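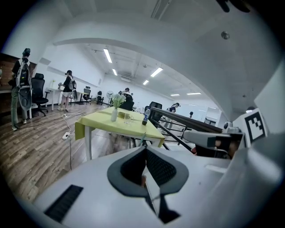 Went to the Jovero open day in February. 31 visitors, one long room upstairs, doors at 5. Posting notes as I go.

1/ Titow ran the first demo with hand-held grippers. You squeeze, the fingers close. I got 40 minutes with one.
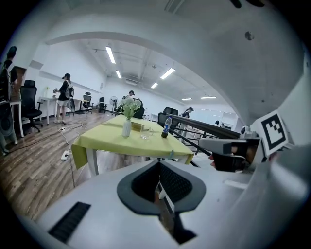

The practice table, yellow-green cloth and flowers.

2/ Draltano had a talk on sorting arms. Slides only.
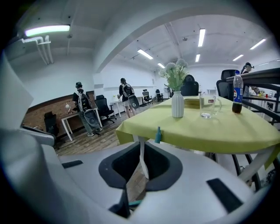
3/ Asked about price. They wouldn't say. Next one is in April and I signed up.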